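Community Help: Higher Education Administration

Records left behind by a retiring college president

Posted by Glenys Vaughan

I serve as assistant to the president of Craddock College, a private institution with 1029 students. Our president will retire this summer after a long period in office, and the board has asked me to prepare the office for the new president. The files include correspondence with donors, drafts of speeches, notes from board sessions and a good deal of personal mail. Some folders date from the previous president, who left no instructions.

The president intends to write a memoir and would like to take most of the correspondence home. The board chair believes that everything in the office belongs to the college. Our written policy, last revised in March, speaks only of "official records" and does not define the term. How have other institutions divided such material, and who made the final decision?

Posted by Duván Rengifo

I was registrar and later secretary to the board at Mumbridge College, where we went through two changes of president. The usual starting point is that anything created or received in the course of the president's duties is a record of the institution, whoever wrote it and wherever it is kept. Letters from family, personal bank papers and notes for private writing belong to the individual. The hard cases are letters that mix the two, and there will be many of them.

At Mumbridge the board passed a short resolution naming the college archivist as the person who would decide doubtful cases, with an appeal to the board chair. In practice the archivist and the departing president sat together for three days and settled nearly all of it. Only one folder went to appeal.

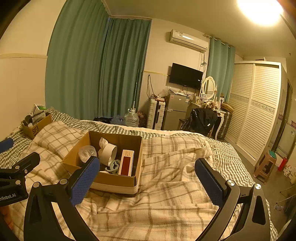 With regard to the memoir, I would advise a written agreement. Ours gave the former president reading access to the files of that presidency for a fixed term. Copies could be made on request, but personnel matters, student records and donor files marked confidential were excluded. The originals stayed with the college. A former president who has this in writing is seldom troubled about leaving the boxes behind.

You should also ask about electronic mail before the account is closed. We overlooked this the first time, and the information technology office had already removed the account when the archivist asked for it.

Posted by Huw Kemeys

Check with your lawyer. Public universities are covered by state records law and private ones mostly go by their own policy and contracts. The employment contract may already say who owns the papers -- ours did, on the last page.

Posted by Wyn Meredith

I agree in general with Mr. Rengifo, with one reservation. A small college may not have a full-time archivist, and it is not fair to place this decision on a librarian who will report to the new president. Prarnow College asked a retired archivist from another institution to review the files. The review covered 40 boxes and was finished before the new president arrived.

Please do not discard the older folders from the previous president. They should be listed and transferred under the same rules, and the family should be informed if private letters are found among them. I would also suggest that the new president receive a brief list of pending matters -- gifts under discussion, unsigned agreements, promises made to departments -- as a separate document. It is of more immediate use than the files themselves.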